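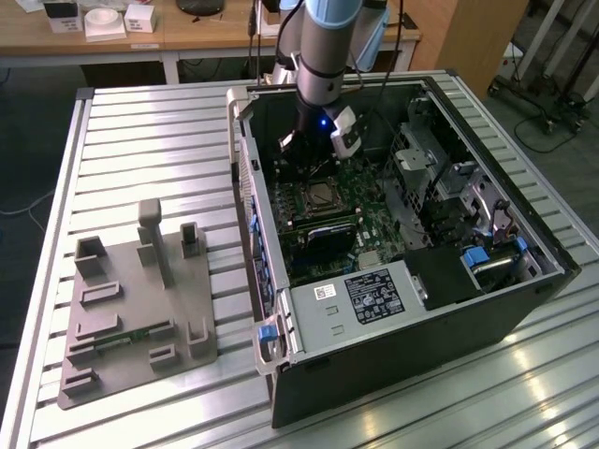

The old tower on its side, cover off.

I have had the same desktop computer to sort out since December. It came from Elias Sleiman, who was clearing out the office at Reltbridge and wanted it gone before the lease ended. He asked for 20 pounds and I gave him 30, as he had carried it down two flights of stairs.

The plan is to turn it into a machine for storing family photos. My mother's albums have been scanned now – 3,265 pictures, plus the ones Janelle Dela Peña sent over on a memory stick – and they are spread over two laptops and a drive that clicks. I would like them all in one box that stays switched on under the stairs.

Office towers of this sort are pleasant to work on. The side panel comes off and most of what you need to reach is in front of you: the board in the middle, memory slots beside the processor socket, power supply at the bottom as it lies here. The parts you are meant to pull or press are coloured blue, and I wish more makers did that. My last computer was a Lorneo, which had eleven screws in the cover and two more under a sticker.

I started with the dust. A soft paintbrush does for the board and a dry cloth for the bare metal.
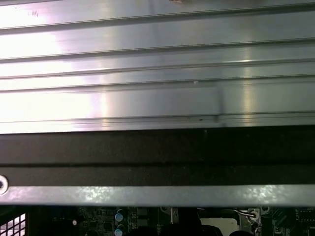
After that it was mostly a matter of deciding what to keep. The power supply stays. The expansion card can come out, as I have no use for it and it will make a bit more room for air. The memory I will replace with a matched pair from Zein, if the shop still has them on Thursday.

The processor is the part I go slowly with. The pins in the socket are very fine and a bent one can mean a new board, so I keep my sleeves rolled up and put nothing down near it. I did bend one years ago, on a different machine, and spent an evening with a needle and a magnifying glass. It worked again, but I would not like to repeat it.

I also looked at the coin battery. If a computer has sat in a cupboard for a few years and keeps forgetting the date, change that first. They cost very little and most supermarkets sell them.
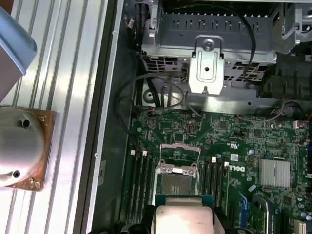
What is left to do

Buy the memory. Find a large drive – Elias says he has a Trullari one in a drawer, barely used, but I will test it before I trust it with anything. Tie back the cables near the drive cage so that they do not hang over the board.

Then copy the photos, check them, and copy them again somewhere else. I will write another post when it is running.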